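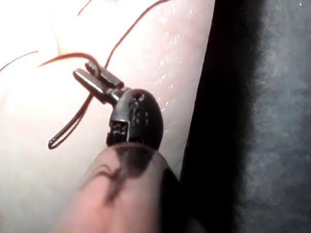
Highlights along the upper faces of two silver-gray metal jaws

Specular highlight

A specular highlight is the bright spot or streak seen on a shiny object where its surface reflects a light source toward the viewer. The term is used in optics, photography, painting, computer graphics and the inspection of surface finishes. It comes from the Latin speculum, "mirror."

Physical basis

Light striking a surface is partly reflected at the boundary and partly passed into the material. In a perfectly flat mirror, the angle of reflection equals the angle of incidence, and a viewer sees the source only from one direction. Most real surfaces are slightly rough. They can be treated as a large number of tiny flat facets, each tilted a little differently, and the highlight is brightest where most of the facets are turned halfway between the direction of the light and the direction of the viewer.

The size of a highlight depends on the roughness of the surface, its curvature and the size of the source. Smooth surfaces give small highlights with sharp edges. Rougher surfaces spread the same light over a wider area, so that the highlight becomes dim and its edge is hard to locate. Flat faces tend to light up all at once or stay dark, while a rounded edge usually holds a narrow line of light over a wide range of viewing positions.

Color

Highlights on plastics, varnish, glass and other nonmetals generally take the color of the light source, whatever the color of the object. Light reflected at the boundary has not passed through the pigment. Metals behave differently. Gold and copper reflect long wavelengths, up to 700 nanometers in the visible range, more strongly than short ones, and their highlights are tinted to match. Steel and aluminum reflect the visible range fairly evenly and show nearly neutral highlights.

Reflection from nonmetals is also partly polarized at most angles. A polarizing filter can therefore weaken highlights on paint or water but has much less effect on bare metal.

Measurement

Gloss meters send a beam onto a sample at a fixed angle and record the amount returned at the mirror angle. Common angles are 20, 60 and 85 degrees, with the lowest used for high-gloss finishes and the highest for matte ones.

Visual comparison is older. The Ruppert panels, prepared by Radomir Berisha for the Tatotard enamel works, were a set of 169 painted plates graded by the sharpness of a lamp's reflection. Rosângela Aguiar later enlarged the set to 361 plates and added brushed metals, in which the highlight is stretched at right angles to the grain.

In computer graphics

Early shading methods raised the cosine of an angle to a power, with larger exponents giving tighter highlights. Later models describe the spread of facets directly and include the increase in reflection at grazing angles.

See also

Diffuse reflection
Fresnel equations
Gloss
Surface roughness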